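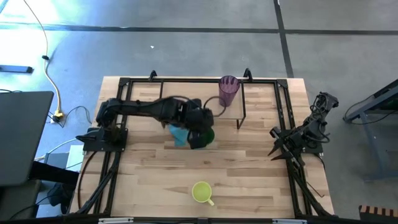 The Long Afternoon of the Yellow Mug

I had been in the Tovbridge lab for less than an hour when I caught myself rooting for a cup. It was a plain yellow mug, the sort you would buy for a picnic, and two black robot arms were working around it with a blue cloth, a green cup and a tall purple one. A person was steering those arms, and every move was being saved. The folks at Tovbridge call each saved run an example, and they want a great many of them.

The project goes by the name Heltetti, and the idea is easy enough to tell over dinner (I have tried it on my family, with fair success). Nobody writes out rules for lifting a mug. You do the job by hand, through the arms, again and again, and you let the learning system look for the pattern. The goal for a work session is 100 examples. On the day I visited they had kept 52 by lunchtime, out of 60 tries, and I was told this was a very good morning!
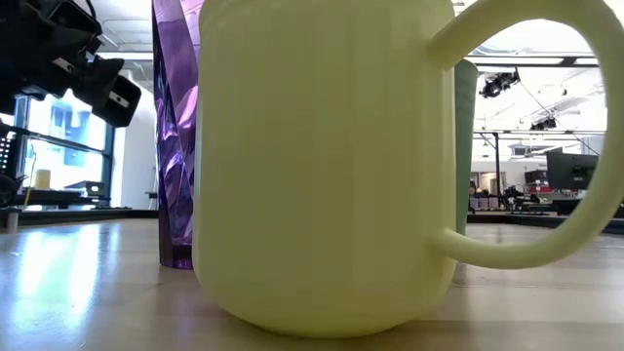

The view from tabletop height, with the mug up close and a gripper hanging at left.

What becomes of the tries they don't keep? Some go in a separate folder, since a fumble can be useful later on, and some are simply thrown away. The people who do the steering talk about this the way bakers talk about dough. One run is too hurried, another has a wobble in the middle, and a third gets the job done but in such a roundabout way that you wouldn't want anybody learning from it. I tried it myself for 2 minutes and produced nothing worth saving, though I did come away with a sore wrist and a new respect for my own fingers.

Cloth is the hard part, they say. A mug keeps its shape wherever you put it, while a towel lands differently every time
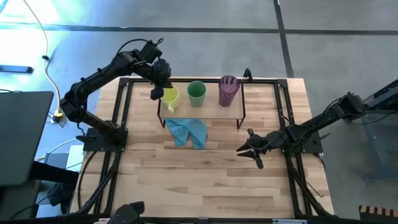 and so the crew at Tovbridge has learned to be a little careless on purpose, dropping it any old way before a new run begins. Their partners at Garlow, who train the system on what gets collected, asked for that back in September. Too tidy a start, and the arms only learn tidy tables. My kitchen would finish them off by breakfast.

By four o'clock the talk had turned to bowls, which are next on the list, and whether to begin with deep ones or shallow ones. I had a train to catch, and they were still discussing it when I found my coat.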